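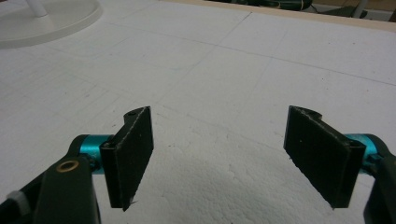 Photo: Nhung Bùi / Rakenby Model Room. White foam board, wooden edge.

Rakenby Valley Model — progress report no. 3
To: Davoud Mousavi, Pollow Fund
From: Larysa Pylypenko, Rakenby Model Room
September 6, 2026

Davoud, sorry this is going out on a weekend, I wanted the cutting finished before I wrote. Same headings as last time except I moved money to the end so the questions are all in one place.

Where we are

Base is done. Base was the thing holding everything up, so, good. All the base sheets are down on the frame, white foam board all the way across, seams taped from underneath. Valley floor is on. River cut out as a channel. East slope is on up to the school road. West slope is cut and stacked, not glued.

Buildings: list for the whole model is 473. East side blocks are cut and sanded, west side about half. Still to start: the mill, both churches, the old depot. Those four are Lâm's and he wants to do them last, when he knows how much board is left. I'd like him to start sooner. We are talking about it.

Roads not started. Trees not started. Labels drafted, see below.

Foam board

We changed board in the middle of this period and it's the main thing to tell you. The first batch (the one in report 2) bowed. Not badly on one sheet, but put four together and the floor of the valley had a hump in it you could roll a pencil down. We weighted it with books for a week. It came back up. So the first base got pulled and recut as small parts, mostly house blocks and the retaining wall by the depot. Very little of it went in the bin.

Second batch is thicker and stiffer and it's stayed flat so far. It's also harder to cut. Anything with a curve needs two or three passes and if you try it in one the foam tears and you get crumbs along the edge. Yến Bạch worked out a way of doing the contour lines that I now make everybody use:

New blade at the start of every sheet. No exceptions, I bought a lot of blades.
First pass just through the top paper.
Second pass through the foam, blade held low, almost flat.
Flip the sheet, finish from the back.
Sand after, fine paper, wrapped round a scrap.

Slow. A full contour layer is an afternoon for two people. But the edges stack nicely and you can read the slope from across the room, where with the first base it just looked chewed.

Glue — the white craft glue is fine on paper to paper and bad on foam to foam, it takes forever in the middle where no air gets in. For the slope layers we pin, glue, leave overnight, pull the pins next day. Tried the spray once. It ate the foam. We don't have the spray any more.

One thing I still don't love is how the white surface picks up every fingerprint. We've gone to clean hands and a dry cloth next to the table and no coffee on that side of the room, which works most days. It gets a coat of paint anyway so maybe I'm fussing.

The room

We're still in the upstairs room at the Modus building. Lease goes through January and they've said in writing that we can stay month to month after that, copy attached to the email. The table is now in the middle of the floor instead of against the wall, so you can reach the hills from both sides. Should have done that in the first week.

Light is better too. We swapped the bulbs over the table. With the old yellow ones you couldn't see a pencil line on white board after four o'clock and two layers got cut on the wrong line. Those two layers are the reason the west slope isn't glued.

Storage is a problem. Sheets have to lie flat and we only have the one rack. Right now the spare sheets are on top of the rack, under a blanket, and the house blocks are in shoeboxes by street. The shoeboxes work really well actualy. I'd keep those even if we had drawers.

Who's doing what

Yến Bạch: contours, all slope layers, teaches the cutting.
Lâm Võ: buildings. Also the four big ones, see above.
Nhung Bùi: photos, labels, talks to the families.
Me: ordering, reports, sanding.

Two evening sessions a week still, plus Saturday. Saturday is the busy one. People come in to look for their own house and end up sitting down and cutting the one next door. We lost some of the summer people when school went back but the regulars are steady.

Labels and stories

Nhung has been collecting short pieces from people who lived along the Bai before the new bridge, a paragraph or two each. Who had the bakery, where the ferry tied up, which yard had the geese. Some of it disagrees. There are three different places for the ferry landing and all three people are sure. We're going to put a small marker at each and print what each person said. I think that's fairer than us picking.

Label size: tried three. The smallest looked neat but the older visitors couldn't read it standing up, so we're using the big one and shorter text. Means some rewriting. Nhung is about a third through.

What went wrong

The bowed board, as above. Cost us most of three weeks.

The two mis-cut layers. A day and a half, plus the sheets.

Scale mistake on the school. It was cut from the old drawing and came out way too big, it looked like an airport. Recut, fine now. Everyone checks against the card taped to the table before cutting a block.

River channel is a bit wider than the map at the south end. We're leaving it. You'd have to lift the whole floor to fix it.

Money

Short version, full sheet attached.

Board and blades, this period: $858. Over what I told you, that's the second batch.
Glue, pins, tape, sandpaper: $100.
Rent and bulbs: $737.

I moved the board overrun out of the printing line, which we haven't touched. Your letter says I can move money between lines if I tell you, so this is me telling you. If the printing quote comes back higher than the one from spring we'll be short there and I'll write before we order anything.

No other funding came in. The application I mentioned last time was turned down, nice letter.

Next period

Glue west slope. Needs four clear evenings in a row with nobody leaning on the table.
Finish west side house blocks.
Start the mill. (Lâm, if you're reading this.)
Roads — test strip first, thin card against painted board, see which looks less like a toy.
First coat of paint on the valley floor once both slopes are on, not before.
Second flat rack if we can find one used.

Opening is still planned for January. I think that's OK if the slope goes down this month. If it slips into November I'd sooner open without the trees than push the date, the families have been told January and some of them are traveling in.

Things I need from you

1. A yes or no on the board money moving out of printing. An email is fine.
2. How you want Pollow shown on the entry panel. I have an old logo, it's blurry when printed large.
3. Whether you still want to come and see it before paint. Saturday mornings are best, the stairs door sticks so give it a push. Yến is there from nine and I'm usually in by ten.

Receipts are in the second attachment, in date order except the blade ones, which I found in my coat last night and put at the back.

Larysa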